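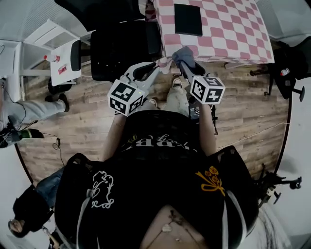
How to put a checked tablecloth on straight (and keep it there)

Quick one this week, I've got a table to finish before lunch. Pink and white check, the sort that shows every mistake. Plain cloths forgive you. Checks don't – one corner a bit out and the whole room looks tilted.

Works for a desk too, or a table that does both jobs. Ours gets a tablet left on it, office chair tucked in, the lot.

What you need

A cloth big enough to hang down on all sides
A tape measure
An iron, or a spray bottle if you can't be bothered with the iron
Clips or weights
12 minutes, less once you've done it a few times

Step 1. Clear the top

All of it. Don't try sliding the cloth under things, you'll pull it skew and then have to start again. Tablet, pens, mugs, off. Wipe the top down and let it dry properly. Crumbs show as lumps.

Pull the chairs back as well. You need to get at the long side without leaning over a seat back.

Step 2. Measure

Length and width of the table, then add the drop twice, once for each side. I like a drop of 12 cm on a table people work at. Longer looks nice but gets caught on chair arms and wheels.

So for a table 89 cm wide you want a cloth at least 113 cm wide. Write it down before you go to the shop. I didn't, once, and came home with one that stopped short on both sides.

If you're hemming your own add a bit for that too.

Step 3. Get the creases out

Iron on the wrong side, following the lines of the check. Go along the squares, never across on the diagonal, or you stretch the cotton and the squares go wavy. No ironing them back after that, well you can try.

Wipe-clean cloth: no iron. Lay it flat somewhere warm for an hour, or roll it round a cardboard tube overnight. The Cetton one I had before came folded so hard it took two nights.

Step 4. Find the middle

Fold the cloth in half longways, then in half again the other way. Pinch the corner where the folds meet. That's your centre. Bit of masking tape on it if you like.

Same for the table. Measure across, measure along, small bit of tape where they cross.

Put one on the other, then unfold outwards.

Step 5. Line up one edge only

This is the bit people rush. Pick the long side you see first when you come in the door. Get one line of the check running dead along the table edge, end to end. Crouch down and look along it.

Leave the other sides alone until this one's right. Then smooth away from you with flat hands, towards the far edge. If the far side is out and the near side is perfect, your table isn't square. Plenty aren't. Leave it, the near side is the one that gets looked at.

Step 6. Check the drop

Tape measure at both ends of each side. Should match. If one end is longer, lift the cloth and shift it, dont tug from the corner.

Step 7. Fix it down

Clips are quickest. I use Semwal ones, four on a small table. They do stick out a little, so keep them away from where arms go.

Weights look better, hung from the corners. Or a strip of non-slip mat underneath, cut 8 cm smaller than the table all the way round so it doesn't peek out. My favourite for a working table, as the cloth stops creeping when you lean on the edge.

Step 8. Chairs back, things back

Lift the chair in, dont shove. Padded backs are the worst for dragging cloth along with them. If the back is taller than the table, leave a hand's width between it and the edge.

Tablets and anything flat go down last. Line them up with the check or put them at a proper angle. Slightly off looks like a mistake.

Washing

Cotton at 40, on its own the first time, pinks run. Hang by the long side so the squares stay square. Wipe-clean: damp cloth, washing-up liquid, dry it before you fold it.

Round tables next time – different method, more swearing.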